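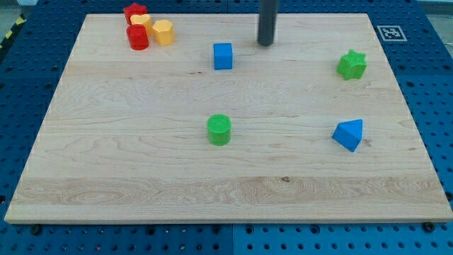 The planner ought not to repeat a push until it has taken a new estimate of where the block is, one member remarked at the opening of the meeting, and asked that the point be recorded before the agenda was taken up. The chair agreed and moved the matter to item 3.

Tabletop Manipulation Software Working Group
Minutes of the meeting held September 22, 2022

Represented: Naltex (chair), Brondska, Omley
Apologies: Maldonado

1. Minutes of the previous meeting

The minutes were approved with one correction. Under the heading on logging, "controller rate" should read "camera rate." The action on shared configuration files, carried over from May, was closed.

2. Perception

Brondska presented the state of the block detector. Color classes are stable on the maple board under the present lighting. Shape classes are less so. The hexagonal block and the cylinder beside it are still confused when the camera sees them at a low angle, and the heart is sometimes merged with a neighbor when blocks stand close together. A tight group of red and yellow pieces remains the hardest case for segmentation, and the detector at times returns fewer blocks than are on the board.

Of the 2337 labeled images in the current set, Brondska considers that too few contain touching blocks. It was agreed that the next labeling round would favor grouped arrangements over scattered ones. Omley asked whether the grain of the board, in particular the knot, had produced false detections. Brondska replied that it had in an early version and that the minimum height filter now removes them.

Board pose is taken from the square marker on the pegboard. The group confirmed that pose will be read at the start of every episode and stored with the episode header. Runs without a valid marker reading will be rejected by the loader and will not fall back to the last known pose, as they do at present.

3. Planning and retries

The opening remark was taken up here. The present planner computes a full sequence of pushes and, when a block does not reach its subgoal, issues the same push again from the original estimate. With a star or a prism the block may have turned, and the second push then starts from the wrong side. Logs from the last test batch show 19 failed episodes, of which 13 included at least one repeated push on an old estimate.

Naltex proposed that a retry be permitted only after the rod has lifted and a fresh detection has been received. Omley was in favor but noted the added time per push — a concern for the longer sorting tasks, where the arm already spends much of the episode moving between contacts. A cheaper check based on a single cropped image was discussed. Brondska was not confident in it for green blocks, where the top texture has caused unsteady orientation estimates.

Decision: fresh detection is mandatory before any retry. The limit is set at 2 retries per subgoal, after which the planner must choose another block or end the episode. The cropped check may be developed on a branch but is not to be merged without results.

4. Control

Omley reported that the height controller now keeps the tip of the rod clear of the wood during travel moves. The descent speed was lowered by roughly a third after contact spikes appeared in the force log. There was a short discussion of whether the slower descent should be a fixed value or a setting. It will be a setting, with the present value as default.

Workspace limits are still written in two separate places, the planner and the safety layer, and the values do not match along the far edge of the board. Until this is corrected, the safety layer takes precedence. Naltex asked that a planner target outside the limits be reported as an error with the target included in the message. The current message gives only a code.

5. Tooling

The replay viewer can now step through an episode with detections drawn over the camera image. Members found it useful and asked for the planned push direction to be shown as well. File names for exported episodes will follow the Naltex pattern. Maldonado had sent written comments on the simulator interface; as they arrived shortly before the meeting, they were deferred.

6. Actions

Naltex: change the retry logic as decided under item 3 and add a test for a block that has turned.
Brondska: prepare the labeling round with grouped blocks; circulate the list of arrangements first.
Omley: move workspace limits to one file and extend the error message.
Omley: add descent speed to the settings.
Maldonado: present the simulator comments at the next meeting.

7. Other business

Brondska asked that the safety layer be frozen during test batches. Agreed, except for corrections approved by the chair in writing.

The date of the next meeting will be circulated by the chair.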